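Clondell to Add Handheld Gripper Stations Before Buying More Robot Arms

Clondell will put most of next year's equipment money into handheld grippers and desks, and will hold off on new robot arms until at least September. The company, which trains robots to tidy homes and offices, approved the plan this month after a review led by operations manager Sunita Pathak.

Under the plan, people record tasks by hand with a pair of grippers, and the recordings are used to train the arms later. Clondell now has a few desks set up for this work. The objects are ordinary household things such as books, picture frames and artificial flowers, and an operator may spend a whole session picking up and setting down the same few items.

"We were about to order two arms," Pathak said. "Then we looked at how much recorded work we had to feed the ones we already own, and it was thin. An arm with nothing to learn from is an expensive coat rack."

The budget request lists 72 gripper pairs over the year, to be bought in three batches. Each pair carries printed marker cubes on top so its position can be tracked, and each operator uses one gripper per hand. Small objects like the framed print are handled near the front edge of the desk, with the rest of the set kept farther back. 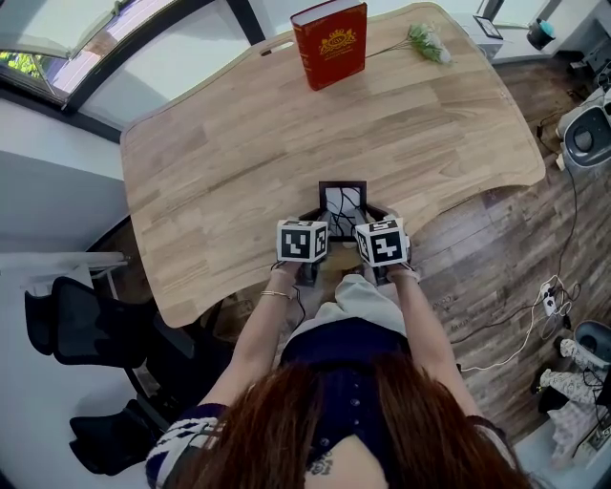
What the money covers

The grippers are the largest line in the request. Clondell has set aside $800 per desk for furniture, lighting and cable covers, and $189 per gripper pair for spare finger pads and replacement cables. Pathak said the spares figure was raised after the first draft, which had allowed for one set of pads per pair for the whole year.

Storage is budgeted separately. The company expects to keep 3000 hours of recordings on its own drives by the end of the plan, and will rent more space only if it passes that mark.

Two suppliers were asked to bid on the grippers. Brikia offered a lower price per pair with a longer wait, and Bansal offered faster delivery and a repair contract. Clondell chose Bansal for the first batch and left the other two open. Matěj Kratochvíl, who runs the recording desks, had asked for the repair contract.

"If a pair goes down, that desk stops," Kratochvíl said. "I would take four pairs that get fixed in two days over six that sit in a box waiting on a part."

He also asked that finger pads be ordered in one type only for the first batch, so that recordings from different desks can be used together. A change of pads partway through the year would mean sorting older recordings from newer ones, and the plan has no staff time for that.

Operators will keep working in pairs of grippers at the desks, with the same books and small items used from one session to the next. Kratochvíl wants a fixed list of objects at each desk by the time the first batch arrives.

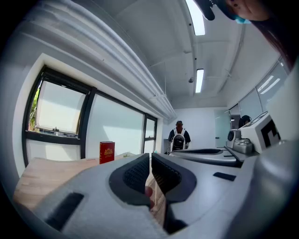 Arms on hold

The two arms Clondell had planned to buy were the Wullanano model, and the quote for them has been allowed to lapse. Pathak said the company will ask for a new one in the fall if the recordings are coming in on schedule. Money for floor mounts and wiring stays in the budget either way, as that work takes longer to book than the arms take to ship.

The first gripper batch is due in the spring. Training for new operators will be done in house, in the mornings, starting at 9:30.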